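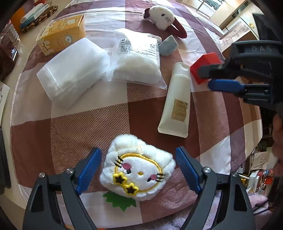 Kuldeep Agarwal told me I should go in with an open mind, and that if I still thought the whole thing was a toy after an hour he would buy me lunch. He'd been to the Pemby open day last year and came home talking about nothing else.

So I drove out to Arkville on Friday, November 9, 2018, paid 14 dollars to park, and got a visitor sticker that wouldn't stick.

The pitch is that you don't program a robot to pick things up anymore. You hold a gripper in your own hand, do the chore yourself, and the recording is supposed to teach the arm later. The practice table had a plaid tablecloth and the kind of stuff that collects in my hall closet. A squeeze tube, a bag of something soft and white, a fluffy cat-face pouch. The jaws have blue pads on them, and they come at a thing from both sides.

I'll give them the tablecloth. Every demo I've been to before used colored blocks on a bare bench, and my house contains no colored blocks.

But who is doing the work? A person is. I asked Bhupendra Gautam, who was running our group, how many recordings they needed before the arm could put away one plush toy. He said 192 for the last one they tried. And then would it manage a different plush toy? "Sometimes," he said. I liked him for that. The brochure doesn't say sometimes anywhere. It says 97 percent, in large type, and when I asked 97 percent of what, I was told that the person who'd know was at the Skimham office until December.

They let visitors have a turn. It's harder than it looks, mostly on the wrist, and you start planning around the jaws in a way you never would with fingers. Soft things give when you squeeze them and I never knew how hard was hard enough. A kid in our group was much better at it than I was.

What I wanted was to see the arm do it alone, start to finish, with whatever a visitor put down. That part was "by appointment." The film they showed us had music over it and a lot of cuts. I asked to see it without the cuts and got a business card.

Kuldeep says I'm being unfair and that Uibo, the other outfit he follows, won't even let people in the door. Fine. Pemby let me in the door. I still think he owes me lunch.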